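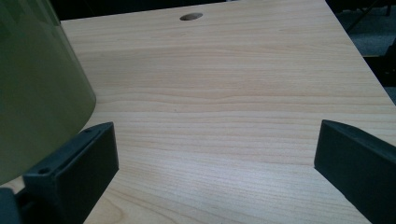
A pale desktop with a round cable hole near the back edge.

Looking After a Wood-Finish Desk
Updated 2022-07-11

Most desks get more wear than the dining table and a lot less care. Coffee goes down on them, keyboards get dragged back and forth, and the same two patches where your forearms rest collect skin oil year after year. The tips below apply to real wood, veneer and laminate unless a line says otherwise.

Find out what you have
Look at the edge of the top. If the grain on the surface carries over the edge and down the side, it is probably solid wood. A thin strip along the edge usually means veneer or laminate. If you still have the assembly sheet, the material is normally listed on the first page. When you can't tell, treat it as veneer, the fussiest of the three.

Weekly cleaning
Take everything off first. Wiping around the monitor stand leaves a visible outline after a few months, especially on light finishes. Dust with a dry microfiber cloth, going with the grain. Then wipe with a cloth dampened in warm water with a drop of dish soap, and dry right away with a second cloth. The damp cloth should not leave beads of water behind.

Skip window cleaner, bleach wipes and anything gritty. Spray polish is not needed on laminate and makes it streaky.

Sticky spots and marks
Tape residue: rub with a little cooking oil on a cotton ball, wait five minutes, wipe off, then wash with the soapy cloth.
Ballpoint ink: rubbing alcohol on a cotton swab works on laminate. Do not use it on lacquered or shellacked wood, where it can take the finish off with the ink.
White cup rings: on finished wood, try a hair dryer on low, kept moving, for a minute or two. If the ring has not faded after three tries, leave it alone for a day before trying something stronger.
Dark rings: these have gone through the finish into the wood and need sanding. On veneer, think hard before you start.

The cable hole
Dust falls into the hole and sits on the raw edge inside. Run the vacuum's crevice tool over it once a month. If the desk top is particle board, check that inner edge for swelling. A spilled drink that runs toward the back will often end up there, and bare particle board soaks it up quickly. Brush a thin coat of clear polyurethane around the inside and let it dry overnight before putting the cables back.

If you need a plastic liner for the hole, measure the width in two directions and go by the smaller number. Annelies Van Dijk wrote in to say her 46 mm liner was too loose until she put one turn of electrical tape around it. It has stayed put since last August.

Sun fading
Pale finishes can yellow near a window, and anything left in one place leaves a lighter patch underneath. Move the desk pad and lamp a few inches every month or so. A sheer curtain helps with afternoon sun - it won't stop the change, but it slows it down.

Scratches
Fine scratches on oiled wood usually disappear with a fresh coat of the same oil. On laminate, use a filler pencil in the closest color and buff off the extra. Test the color on the underside first. Go one shade lighter if you are between two, as dark filler shows up badly on blond wood.

Felt pads under the things you move most will prevent nearly all of this. Check them twice a year and replace any that have gone flat or picked up grit.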